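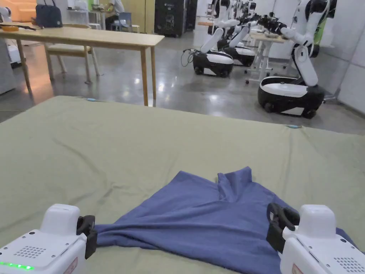
The folding table at Gasileck, with its green mat and a blue knit piece laid out on it.

I went to the Gasileck open day in April mostly to see how they handle returned clothing. Our own shop takes back a fair amount, and the folding is the part that eats the afternoon. The invitation promised a tour of the sorting hall, a talk from Condoner about storage bags, and coffee. The coffee was in the entrance hall and had run out by 10:30.

Gasileck takes in used clothes from stores in the area, checks them, folds them and sends them back out for resale. Last year they handled 3859 bags. The building used to be a print shop, and you can still find the old loading dock if you go around the back. Parking is on the street.

The tour started in the sorting hall, where the bags are opened and the contents are split by fabric. Knits go one way and wovens another. Coats and anything with a lining are hung up right away. There is a rack for items with missing buttons, and it was the fullest rack in the hall.

From there we went to the folding room. It has a polished gray concrete floor and light wood furniture, including a long table with slender legs, and an orange sofa over to one side. There is a tall black cabinet toward the back. I liked the room. It was quieter than the hall, and there was enough space to stand back from the work.

The mat interested me more than anything else. It is a soft, padded thing in a grayish green, big enough to spread a shirt out on and still have room on every side that matters. We fold on bare tabletop at our place, and knits slide. Our guide said they had tried a thinner cover from Singhal first, but it bunched up and they went back to padding. Small light-blue clips sit along the far edge. I wrote down "clips" and underlined it.

Their method for knits is simple. Lay the piece out, find the collar, smooth from the middle toward the sides, then bring the sides in. They don't try to get every wrinkle out before the first fold. A finished stack goes no higher than 38 centimeters -- any more and the bottom pieces get marked. Stacks are made up by size, never by color, and each gets a paper band.
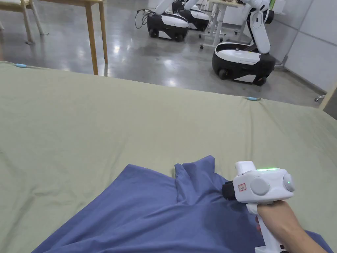
Geeta Sengar didn't agree about leaving the wrinkles. In her view a knit should be shaken out twice and left flat for a minute before anyone folds it, and if that slows the table down, then the table slows down. The guide said they had tested it both ways and the stores could not tell the difference. She said her customers could.

The Condoner talk was short. They make a storage bag that holds up to 65 liters and closes with a drawstring. The samples seemed sturdy enough, but the price was only given for orders of 126 or more, which is too many for us. Skitomano had a small stand near the door with shelf labels, and I took a few.

I would go again. Next time I'd skip the talk and spend longer in the folding room. I have since ordered a padded mat for our back table -- the clips I am still looking for.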